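**Clinical Equipment Update**
August 8, 2022

The Department of Clinical Engineering has completed its review of portable examination lights and will begin replacing the older units in outpatient areas this month. The review covered the Destbridge campus and the Stojanovska outpatient building. Inpatient floors will be addressed separately under next year's capital plan.

The Clestia portable light has been selected as the standard model for general examination rooms. It runs on a rechargeable battery, accepts the same wall bracket as the current units, and may be wiped with the disinfectants already approved for exam room surfaces. The Todora light remains the approved choice for minor procedure rooms, where a wider field is needed, and existing Todora units will stay in service.

Delivery will take place in 4 phases, beginning with Family Medicine and Dermatology. Each department will receive a delivery notice at least 5 business days before the exchange. Staff are asked to leave old units in place until a technician has recorded the asset tag and signed the exchange form. Units removed without a form cannot be credited to the department's inventory.
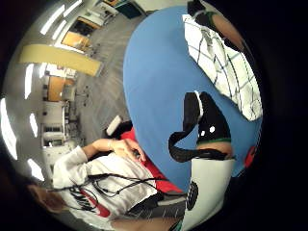 **Will our department be charged for replacement batteries?**

Batteries are covered by the central equipment budget for the first 60 months after installation. Requests after that period will be charged to the department's supply account at the contract price.

Departments should note one change in daily practice. The Clestia light is to be returned to its charging base at the end of each clinic session - the former practice of charging overnight only does not apply to this model. A solid green indicator shows a full charge. If the indicator flashes amber after a full session on the base, the unit should be tagged and reported.

Despina Mujić, Manager of Equipment Standards, will hold short orientation sessions for charge nurses and medical assistants before each phase. Attendance is expected from at least one member of each clinic. Questions about delivery dates, brackets, or room lists should be directed to Edin Atanasov in Clinical Engineering, extension 1816.

Room lists submitted in July do not need to be sent again unless a room has since changed use.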